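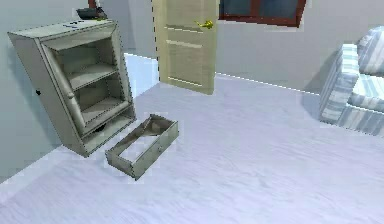
Slide 2. Kokell sim cell, cabinet room. Drawer on the floor, cavity open below the lower shelf.

Start with the reset fault, then go to camera setup. Kokell is the simulated twin of the Kerkero mobile arm. Major is the scene loader, Jalter the log viewer.

Drawer joint: check the parent link and travel limits before touching friction. Reload the scene in Major, step 10 frames with the arm disabled, read the joint state in Jalter. If the drawer is listed as a free body, restore the joint and save.

We share this site with you and with cookies. Accept | Manage settings 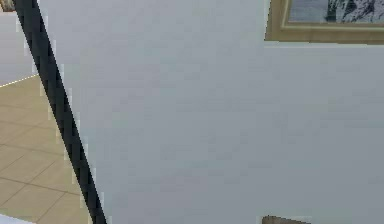 Camera mount next. Confirm the extrinsics file matches the mount - a stale file tilts every view and the logs stay clean. Wall clearance is a separate parameter, set per room. Keep render resolution low for reset checks, raise it only for final runs.

Maintenance: full scene check every 129 episodes, joint table backed up first. Keep 2 backups.

Pause for questions, then gripper calibration.

2 comments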